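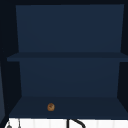 Review: Mimside kitchen simulation package, single-site licence

August 25, 2019

We bought the Mimside package in April, to help us decide what to spend on a kitchen robot before spending it. Our budget for hardware was fixed and the quotes were hard to compare. The licence cost us £1,066 for the year, with 15 seats, of which we use five.

You get a set of rendered kitchens and the means to put your own robot model in them. Ours is a dark blue one with wall cabinets, a tiled strip under them and a black tap. Food and crockery come as loose objects that can be placed where you like. Installing it took an afternoon. The manual is short and assumes you already know how to load a robot model.

The most useful part for planning was reach. We had two arms on the shortlist, the Hiria and the shorter Pyo, and had assumed the Pyo would do. It managed the worktop but could not get to the back of a wall cabinet without moving its base, so we would have had to pay for a rail as well. With the rail added, the saving was gone.

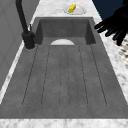
Hands were the next question. A hand with five digits costs a good deal more than a plain two-finger gripper, and it needs its own line for repairs. We ran the same jobs with both: round items, a bottle, things on a plate. I would advise anyone to do this before asking for prices. Our supplier, Lurnov, quoted 14 weeks for the hand and would not take it back once fitted.

Do not rely on the package for anything involving water or grip strength. Contact with smooth objects is too forgiving, and I would not set a repair budget from it. We kept a separate sum for that.

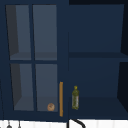 Doors also deserve a place in the plan. A cabinet with a glass door and one with no door are two different jobs, and the first took up far more of our staff time. We had allowed nothing for it. If you are costing a project, put door work on its own line.

Support answered by email, usually the next day. The renewal price is not on the website and you have to ask for it. Updates are included, but moving a licence to another machine means filling in a form.

Four out of five. We will renew for one more year and drop it once the arm is in.

This site uses cookies to remember your settings. Accept all | Manage cookies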